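Forum Métiers de la logistique > Vie au travail > Automatisation
Sujet : Bras robotisé à l'atelier retours, vos retours (sans jeu de mots)

mirabelle_54
Bonjour à tous ! Je bosse au reconditionnement chez Bustos, on reçoit du petit matériel renvoyé par les clients, on trie, on remet en carton. Depuis avril on a un bras Skallum sur le poste du fond et ça discute beaucoup en salle de pause, alors je viens voir comment ça se passe chez vous.

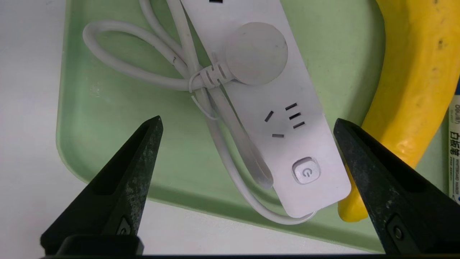
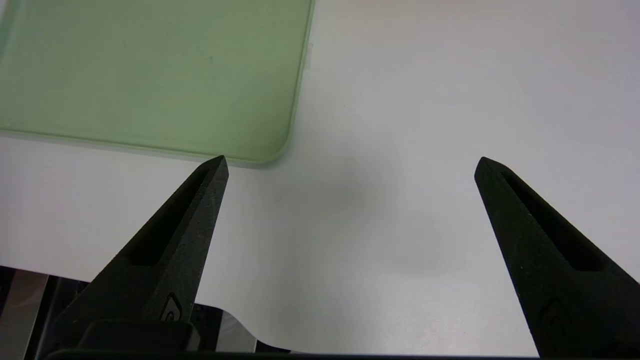
Moi ce qui m'intéresse c'est ce que devient notre poste à nous. Avant, je faisais 84 articles par matinée, à mon rythme, en papotant avec Pilar. Maintenant je prépare les bacs pour le bras et je reprends ce qu'il laisse. Une multiprise avec son cordon enroulé et son attache qui pendouille, comme sur la première photo, moi je l'attrape sans y penser - lui, il faut voir le temps que ça prend ! Du coup je passe ma journée à ranger les câbles pour lui faire plaisir. Je ne sais plus trop si c'est lui qui m'aide ou l'inverse (et la fiche de poste n'a pas bougé d'une ligne).

tonton_palette
Salut Mirabelle. Même histoire chez nous avec le Cumik, à part que c'est des flacons. Les trois premiers mois c'est pénible, ensuite tu oublies qu'il est là. Mon dos lui dit merci, j'ai 82 bacs de moins à soulever par jour.

G.Painemal
Pas d'accord avec tonton. On s'y fait, oui, mais on s'y fait parce qu'on arrête de râler. Chez Ludov on était 6 au tri, les départs n'ont pas été remplacés et on m'a expliqué que c'était « naturel ». Mirabelle, demande par écrit qui est responsable quand le bras abîme un article. Chez nous c'était toujours l'opérateur, comme par hasard.

tonton_palette
Gervasio, t'exagères un peu. Ludov réduisait déjà l'équipe avant les machines, tu l'as écrit toi-même dans l'autre sujet.

G.Painemal
Ils réduisaient, et les machines leur ont donné une bonne excuse. L'un n'empêche pas l'autre.

pilar.arancibia
Coucou, c'est la Pilar en question :) Je ne vois pas les choses comme Mirabelle. Moi j'ai demandé la formation réglage et je m'éclate, j'apprends enfin quelque chose après des années de scotch et de cartons. Par contre la prime pour le nouveau poste, je l'attends encore. Et c'est vrai qu'on papote moins, les deux postes se tournent le dos maintenant.

mirabelle_54
Ah ben te voilà toi ! Bon, je vais demander la formation aussi, et je note le coup du papier pour les articles abîmés, merci Gervasio. Quelqu'un a déjà réussi à faire modifier sa fiche de poste dans ce genre de cas ?

tonton_palette
Oui, chez nous, par le CSE. Je t'envoie le modèle de courrier en MP ce soir.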